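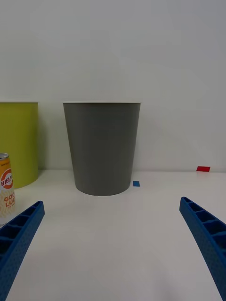
Progress report to the Drerside Equipment Fund
Project: Ganititz bench, second stage
Prepared by Simão Moreira, workshop lead, Rebelo
Period covered: March to June

1. Where we are

The first arm is on the bench and in use. It was delivered in March, two weeks after the date Guvura gave us, and we had it bolted down and running within a few days. Fredy Quispe has done most of the setting up and has trained two other members of staff to run it without him.

Work this period has been on picking up and setting down light, everyday containers. Paper cups have been the main item. They are cheap, they come in several colours, and they crush if the grip is wrong, so they show up faults in the settings early. Start and finish positions are marked on the table with coloured tape. We looked at a printed mat and decided against it for now, as the positions still change from one week to the next.

2. Spending to date

The grant for this stage covers the arm, the gripper, the wrist camera, the table and a small sum for spares. The arm, camera and table are paid for in full. The table came in under budget because we bought a plain white top from the joinery shop downstairs and fitted it to legs we already had.

Gripper fingers were budgeted at £1,205 for a bought-in set. We have used printed ones and have not placed that order. Material for the printed fingers has cost £70 so far, and that has paid for 13 pairs, counting the early ones we threw away. The ribbed shape we now use has held up best. Print time is not charged to the project.

We would like your agreement to move £1,000 of the unspent finger money to the line for a second arm. The remainder would stay in spares, where we expect to need it for cables and a replacement camera. The camera cable runs past the wrist joint and has already been changed once.

3. The second arm

Our original plan had the second arm arriving in the autumn. Guvura has told us that prices will go up at the end of June and that orders placed before then will be held at the present rate. Fredy has asked for this in writing and we are waiting for the letter. We will not place the order on the strength of a phone call.

We did ask for prices on two other makes. One was cheaper but would have meant a different mounting plate and a different set of spares, and staff would have to learn a second control program. The other could not be delivered this year. We recommend staying with Guvura.

The table is long enough for two arms. The power supply in the room is not, strictly, and we need one more socket circuit before both can run together. The landlord has agreed to the work but not to paying for it. A quote is attached at Annex B.

4. Problems

Delivery was late, as above. The manual supplied covers an older version of the controller, and Fredy lost several days to this before he got the right one by email.

Cups are used up faster than we allowed for. This is a small cost and is being met from the workshop's own consumables.

5. Decisions needed from the Fund

Approval to move the £1,000 described in section 2.

Approval to order the second arm in June, subject to the letter from Guvura.

A view on whether the electrical work can be charged to this grant or should go in the next application.

Annex A: invoices, March to June
Annex B: electrical quote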